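Keeping a tea table in order

Clear the wrapping off the table before you fill anything. A bag of loose leaf should be closed and set well away from the spout. Heat 700 ml of water at a time and let black tea steep 4 minutes.

Tea things, March 2023
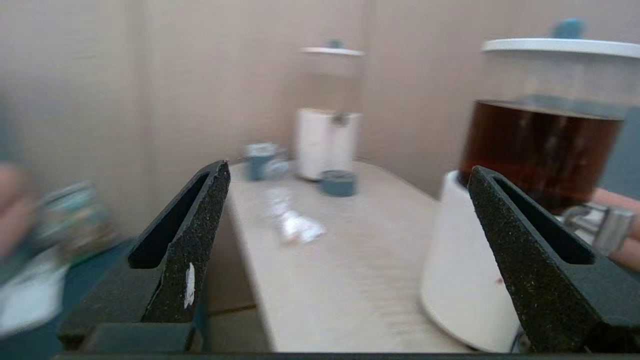
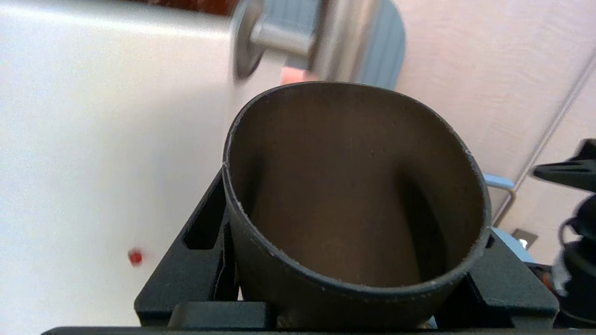
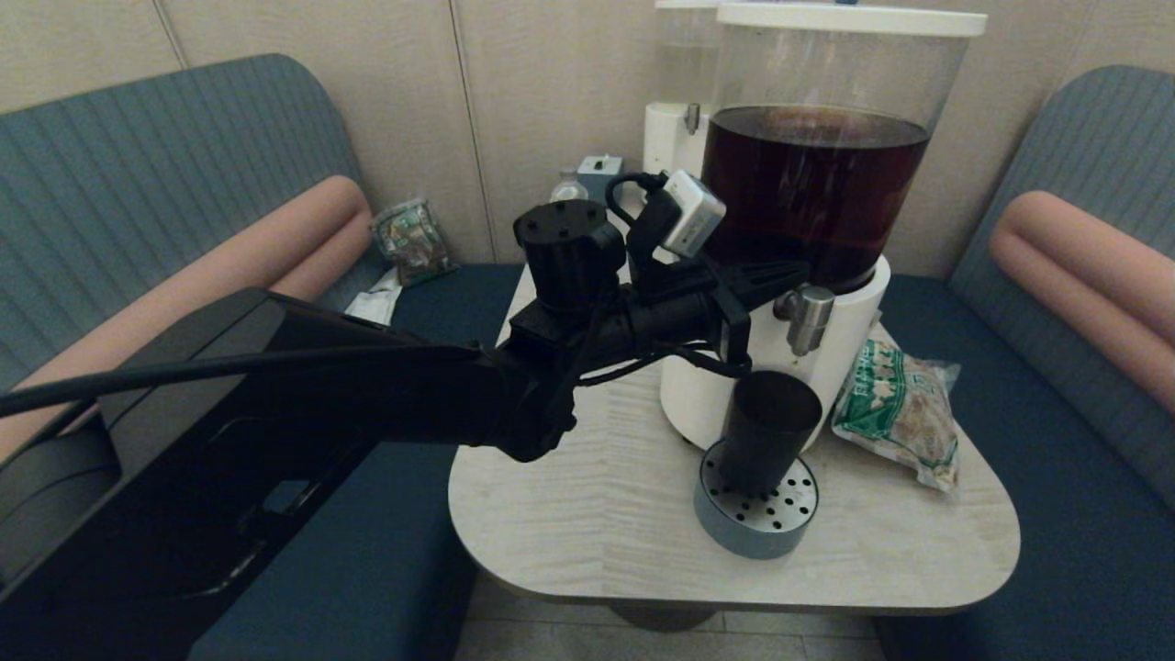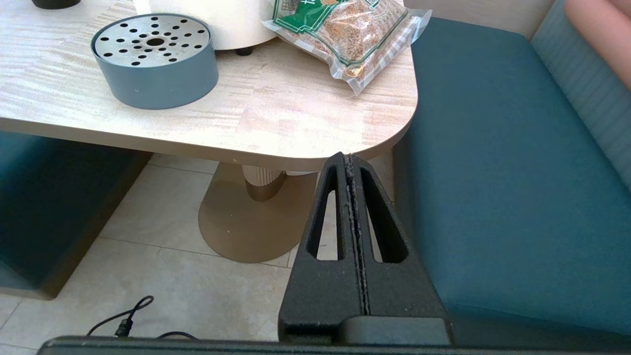
Rinse the tap on a drinks dispenser the same day, or sugar will gum it up. For a stained glass jug, use warm water and 4 spoons of baking soda. Leave it overnight, then rinse twice. Wipe metal lids dry so they don't spot.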